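4.2 Kissen auf Sitzmöbeln

Lose Kissen wurden in der Erhebung getrennt von fest vernähten Polstern geführt. Von den 147 erfassten Sitzplätzen in den Wohnungen der Siedlung Burngate entfiel der größere Teil auf Sofas; Einzelsessel mit rundem Grundriss bilden eine eigene Klasse. Für sie ließ sich das Schema aus Abschnitt 3 nur eingeschränkt verwenden. Es unterscheidet zwischen Sitzfläche, Rückenlehne und Armlehne, und bei Sesseln mit durchlaufender Lehne fehlt eine eindeutige Grenze zwischen den beiden letzten.

Die Lage eines Kissens wird deshalb über seine Längsachse beschrieben. Als gerade gilt ein Kissen, dessen Unterkante parallel zur Vorderkante des Sitzes verläuft. Bei runden Sitzflächen tritt an die Stelle der Vorderkante eine gedachte Tangente am vordersten Punkt. Alle übrigen Lagen werden als schräg kodiert, unabhängig vom Winkel. Farbe und Format des Kissens sowie der Bezug des Möbels werden gesondert notiert. Abbildung 6 zeigt eine schräge Lage in einem Sessel der genannten Klasse.

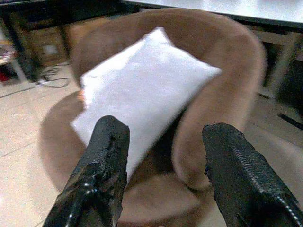

Sonlow, 6. Februar 2026
Abbildung 6: Weißes, rechteckiges Kissen in einem runden Sessel mit weichem, braunem Bezug, Lage schräg.

Die Lehne umschließt das Kissen auf mehreren Seiten, so dass die Zuordnung zu Rücken- oder Armlehne entfällt. Als Bezugsfläche dient in solchen Fällen allein das Sitzpolster. Der Bodenbelag, im abgebildeten Fall helle Fliesen, geht nicht in die Kodierung ein. Sitzhocker ohne Lehne behandelt Abschnitt 4.3.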